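Ticket 618: drawer tests and what we need to buy before February
Status: open
Site: Warnthorpe
Category: equipment and budget

Opening this one properly, as it's been living in three different email threads and I keep losing the bits I need.

Short version: I want to know if we can get by with one arm and a standard two-finger gripper for the furniture jobs, or if I have to go back and ask for a second hand with a different reach. The Weltik quote for the extra hand is 3,000 before delivery, so I'd love to be sure before I sign anything!

What I've done so far is build the drawer job in the simulator (Provness, the version we already pay for, so no new licence to argue over). One bedside cabinet, one arm, start with the top drawer. The real cabinets are still on order and I didn't fancy buying 40 of them only to find the fingers won't go where we need them.

Log, first session. Loaded the cabinet, set the wood finish, checked the arm could get to the front without swinging through the top. Had to move the base twice. My own fault, I'd typed the height in with the wrong units and the thing was practically on the ceiling.

Log, second session. Same room, base height fixed. Saved these two as I went:

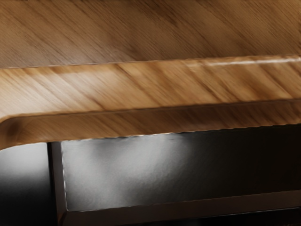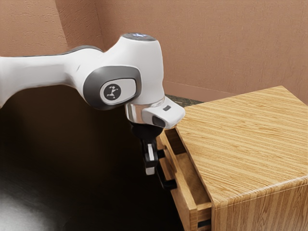 My main worry is clearance under the lip. If the real tops stick out as far as the model says, the fingers have to come in from the front at a lower angle, and I don't know yet if the wrist will bend that far with the hand we've got. Liapis do a longer fingertip that bolts on to the same base and costs a lot less than a whole new hand, so that's option two. Option three is picking a different cabinet (cheapest by miles, but the catalogue people won't like it).

Things I still need:

A measured drawing of the cabinet top from the supplier. I've asked for it, got a brochure back, asked again.

Someone in purchasing to tell me if fingertips count as spares or as equipment. If they're spares I can order them tomorrow out of my own budget line.

Lead time from Weltik in writing, as the phone answer changed between calls.

Update, 4 pm: Liapis will lend us a pair of the long tips for 2 weeks, we only pay postage. Have said yes please. Holding the Weltik order until I've tried them, and leaving this ticket open.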